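Cleaning day, finally

Posted May 26, 2024

Quick one tonight, dinner's in the oven and I've got till the timer goes.

So the white mat. I bought it in November for the big table, the one with the pale grey grid on it, because I was going to be a tidy person who measures things. Pastry circles one day, fabric the next, bit of glue after that. Went straight onto the table and has not been up since. You can guess how that's gone.

Six months of everything. Tea rings, pencil, something orange from the curry paste (turmeric, my old enemy). Had a go at it this morning with dish soap and a sponge. Fine for the tea. Did nothing for the rest.

Second go, bicarb paste. Left it 8 minutes, wiped with a damp cloth, rinsed, wiped again. Much better, the orange has gone to a sort of memory of orange. Do rinse it properly but, I didn't the first time and it dried chalky and I had to do the whole lot over. Grumbled the entire way through.

What's left is the stubborn stuff. A brownish-grey smudge down towards the middle, a little reddish speck to the right of it, and faint scuffs dotted about. The white skimmer's standing in its shiny silver base over on the right, that's its spot now, I've given up finding it a drawer.

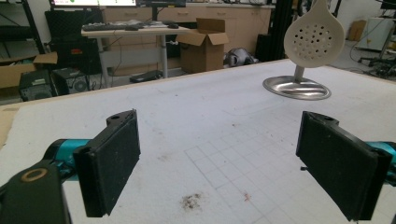

Dramani wrote in to say bicarb is a waste of a good morning and the only thing for a white mat is a melamine sponge, barely damp, hardly any pressure, and to keep well off the printed lines or they'll go before the stain does. Also that scuffs are usually just stuff sitting on top, and a plain pencil eraser will lift them.

Right. Tried the eraser on a corner this arvo. Bit of a win! Grey crumbs everywhere, but the corner's cleaner than it was. Haven't been brave enough for the melamine, I'm fond of those grid lines even if I never measure anything. Might test it on the edge that hangs over where no one looks.

Things I'm not doing: bleach. Did that to a chopping board at the old place in Prestow and it went yellow. Yellow! From bleach! Never again.

Also washed the skimmer while I was at it. All those holes. Old toothbrush, hot soapy water, shake it hard over the sink and stand it up to dry or you get drips all over the bench. The base just needs a wipe and a buff with a tea towel, then it's got fingerprints on it again by lunch anyway.

Still to do: the desk, which has a keyboard on it and a truly frightening amount of toast in the keyboard. The shelf with the jars. The 3 boxes from Markorano I swore I'd unpack before the weather turned, and well, it's turned. I'm in two jumpers typing this.

If anyone's tried the Drera spray on a mat like this let me know in the comments, the bottle only talks about benchtops and ovens and I dont want to melt the thing. New mat's out of the question till the rego's paid.

Ok timer. Potatoes.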